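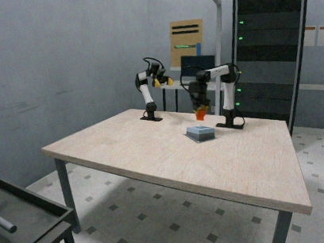
Brorau Two-Arm Cell for Cukano: my review after four weeks

Reviewed by Kęstutis Mägi
Rating: 2 out of 5

I bought this package in July for our small training room at Sukar. It is an add-on for the Cukano simulator and it gives you a ready room with a table, two arms, grippers and one insertion task. Our students write the program, and later the same program runs on the real arms. For this reason I care less about nice graphics and more about one question: when the program makes a mistake, does the simulator tell us?

First the good things. Installation took me one evening and the manual is clear. The room looks well made, even the floor tiles and the small lights on the rack. Both arms move smoothly, and the cables do not shake in a strange way as in the older package we had from Ogunleye. 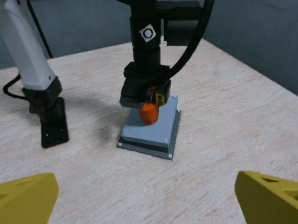 The trouble started with the protective stop. In the settings you can give a limit for the contact force, and the arm must stop when it goes over this limit. I set it low and told the right arm to push the orange part down into the base with a small error to the side. It did not stop. The part went into the edge of the base as if the base were soft, and the log said "task complete". I repeated the test with the same settings, 21 runs in all. The stop worked in only 4 of them.

I wrote to support and received an answer from Asabe Nwankwo the next morning. She was polite and she explained the reason well. The force is read only at the end of each motion segment, so if the contact happens in the middle of a long segment, the limit is not checked. She advised me to divide the last movement into short pieces. 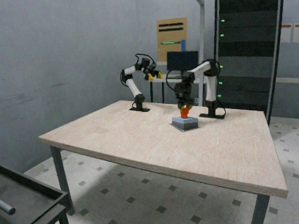
With short pieces the stop works better, but the program becomes slow and ugly, and a beginner will not know that he must do this. One of my students had a perfect result in the simulator. I checked his file before it went to the real cell, and the last segment would have pushed the gripper into the fixture at full speed. We would have lost a set of fingers, or worse, if somebody had a hand there.

A second fault is smaller. After a stop, the reset button brings back only the arm that was stopped. The other arm keeps its old target and moves to it when you press run, without a warning. 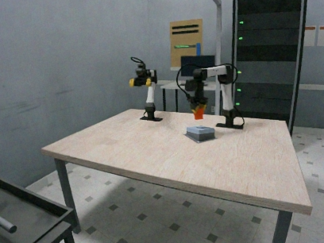

Right arm with the part above the base; left gripper empty.

Brorau says that both faults will be corrected in the next version, but they gave me no date. Until then I can recommend the package for learning to move two arms. For testing safety limits please do not trust it, and keep the speed of your real robot low on the first run.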